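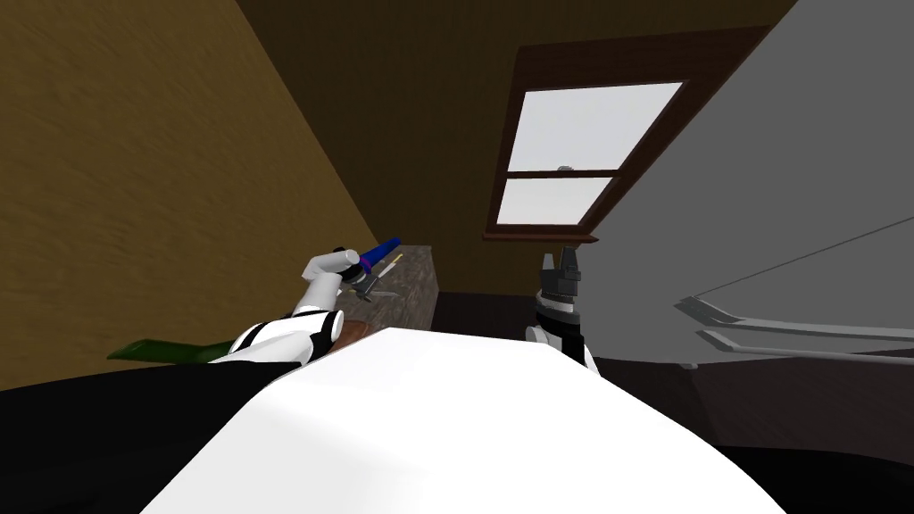

Larkine Kitchen Robotics Team: Equipment Guides

How to budget for a two-arm robot

1. Start in simulation. List the jobs you want done at the counter, such as picking up a tool by its handle, and run them on a simulated robot first.

2. Measure the room. Our base needs 800 mm between counter and appliances. Write down your narrowest gap before you ask for quotes.

3. Price the grippers separately. Nimach quoted us £708 for each one, so 2 arms came to more than we had set aside.

4. Add the small items. Spare fingers and cables from Van der Merwe cost us £107. Delivery was extra.

5. Ask about lead times. Illelness needed our order by August to deliver before the end of term.

Send the finished sheet to purchasing with both quotes attached.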